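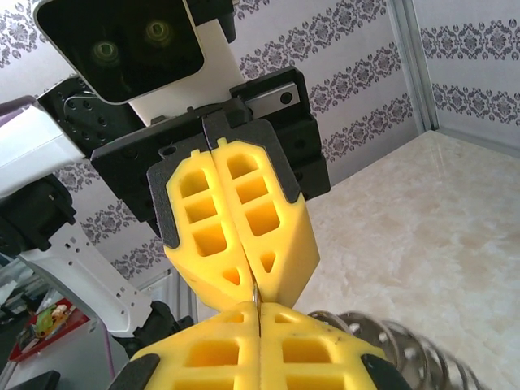

Members are asked to agree on a handling rule for thin metal pieces before the Sunday session. Our present guidance permits any grip. I propose holding at the very tips, as with the narrow silver-edged piece between the upper yellow fingers.
– Maj-Britt Björklund

Reply from Backlund47
I disagree. A tip hold lets long pieces swing.

Reply from Siver_196
Agreed for long stock only. Short pieces should follow the proposal.

Reply from Backlund47
Then please state a length.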